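Wrapping Paper and Where It Goes: A Study of Brown Paper Reuse in Clirwood

Haris Mengal
Project advisor: Sunita Calloway

Why I picked this subject

My grandmother kept a drawer of folded brown paper in her kitchen, and when I was small I thought every family had one. She ironed the sheets on low heat and used them for everything from lining shelves to cutting out dress patterns. When Ms. Calloway asked us to choose a material we handle every week without thinking much about it, that drawer came straight to mind, and I have to say I have enjoyed this project more than I expected to (even the spreadsheet part, which went on for quite a while).

The question I settled on was a simple one. When brown paper comes into a home or a small shop in Clirwood, how many lives does it get before it goes in the recycling bin?

How I collected the information

I left log sheets with households in Clirwood and with five shops on the Hulme side of town, and asked people to write down each sheet or bag that came in and what they did with it. The shops were a framer, a bakery, a shoe repair place, a florist and a hardware store. Everyone was very kind about it, and the florist filled in hers in green ink with little notes down the side, which made my evenings of typing a good deal more cheerful.

By the end I had 2869 entries. Some of them were too short to use - "bag, used" doesn't tell you a lot - so I set those aside and worked with the 2218 that said clearly what had happened to the paper.

What people do with it

Of those entries, 1144 recorded at least one second use. That is a little more than half, and I was honestly hoping for more, but Ms. Calloway reminded me that a result you didn't hope for is still a result.

The second uses were lovely to read. People stuffed boots with it, started fires with it, wrapped green tomatoes in it, and mailed parcels in it to relatives in Skostbridge. The framer saves his offcuts for the backs of smaller pictures. December was the month people mentioned most when I talked with them, because plain brown paper with a bit of string makes a perfectly nice gift wrap.

Covering a table came up again and again too, for painting, gluing, potting seedlings and rolling out clay. A wide sheet laid over a white tabletop gives you one big surface to work on, and small dark parts are easier to pick out against the brown. 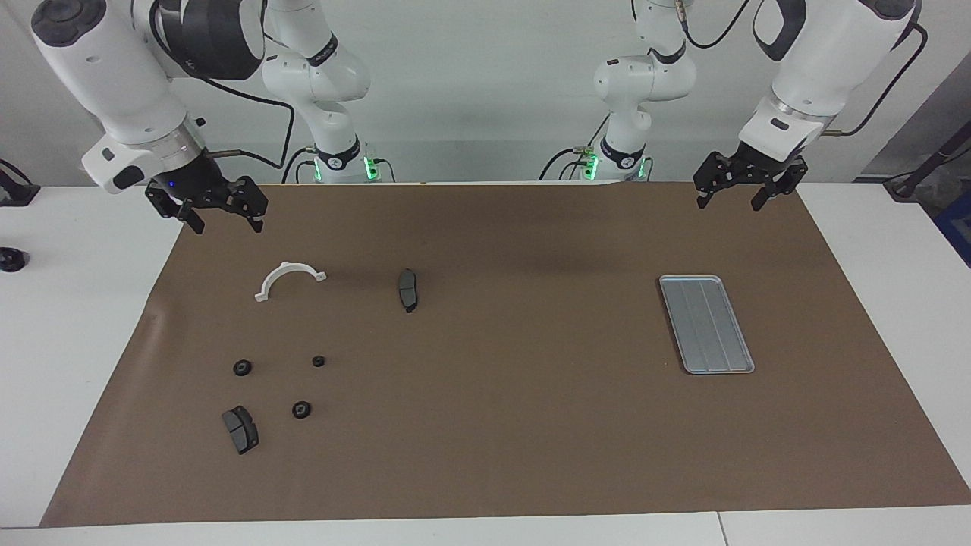 What stops people from reusing it

Tape was the biggest complaint by far. Once a sheet has plastic tape across it, most people tear it trying to get the tape off and then give up. Grease was second, mainly with the bakery bags, and lack of storage was third. One family told me they would gladly keep more of it if they had a drawer to spare, and I thought of my grandmother again.

What I would do differently

I would make the log sheet shorter, and I would add a box for the size of the paper, as a big sheet clearly has more chances than a small bag. I would also like to include Clurbridge, where the shops are larger and probably throw out more.

My thanks to Ms. Calloway for her patience, and to everybody who kept a pencil tied to the log sheet for me.

Contact the project office | Copyright Clirwood student projects | Back to top

Related projects
Rainwater Barrels in Hulme Back Yards
How Long Does a Library Book Last?
Bus Shelters Between Clurbridge and Skostbridge
Three Ways to Dry Apples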